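Re: [plotier-riders] Fork oil interval on the Kadrić section
2024-03-09
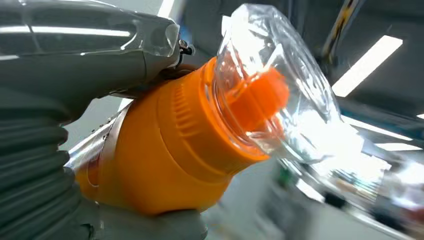
I would not go by the handbook figure for a bike that spends most of its time on the Kadrić section. It assumes sealed roads and one rider. Two seasons of washboard with full panniers is a different load, and the oil that came out of mine was grey well before it was due.

Blagoje Ristić wrote:
> Handbook says every 20,000 km for the fork oil. I am at
> half that. Can I leave it until after the Lastine run
> in April, or should the legs come out now?
> Also, what level are people using? The dealer gave me
> one number and the handbook another.

Do it now. 600 ml per leg is what I put in, then I set the level with the spring out and the leg fully compressed. Trust the level over the volume, as some old oil always stays behind in the damper rod. Pump it at least 20 strokes before measuring.

Check the seals while you are there. If you have to ride the Berer ford afterwards, look at them again that evening – fine silt gets under the dust lip and stays there.

Preload I leave 2 turns in from standard. Tyre pressures were in my earlier post and have not changed.

Vasilis Vukadinović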